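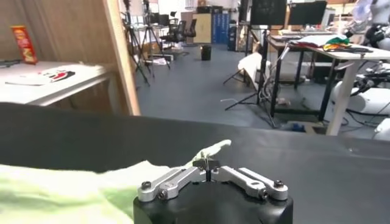 Eirini Balaskas

Frequently asked questions about the robotics club

What do members do in a session?
Most evenings we work on cloth. The current project is called Lurkon, and the goal is to get an arm to pick up a small cloth, fold it once and put it down without dragging it across the table. We write the software, adjust the gripper, run tests and keep a log of each one.

Why cloth?
It changes shape every time you touch it. A block can be picked up the same way all year. A cloth can't, so members have to think about where to grip and how hard to close the fingers. Green on a black table is also easy to pick out in the camera images.

Do I need to know how to program?
No. New members start with the test log and the hand tools. If you want to code, you'll be paired with someone who does for your first 2 months. We use Python for nearly everything.

How many people are in the club?
There are 17 active members right now. We split into two groups, Mokier and Sakico. Mokier handles the gripper and the wiring. Sakico handles the camera images and the grasp planning. You can switch groups at any time – just tell both group leads.

When do you meet?
Doors open at 5:30 p.m. and we stop running the arm at 8:15. The last fifteen minutes are for cleanup and log entries. Check the sign-up sheet for the evenings your group has the table.

What does it cost?
Dues are $43 per semester. That covers bolts, cable, cloths and other small parts. If dues are a problem, write to me and we'll work it out.

Is there a competition?
Yes. The Kordestani Challenge is in February. Each team gets one table, one arm and a set of cloths they haven't seen before. Last season we logged some 1143 practice grasps before it and finished in the middle of the standings. Our weak spot was thin fabric lying flat. Crumpled pieces gave us much less trouble.

Can I use the arm by myself?
Not until you've passed the safety check. After that you still need a second member in the room. Keep hands off the table while the arm is powered, and know where the stop button is before you start.

Can I bring my own cloth to test?
Please do. Nothing larger than a dish towel, and no zippers or buttons. Put a tag with your name on the bag.

How do I join?
Come to an open session and ask for me, or leave your name on the sheet by the door. You can visit twice before paying dues.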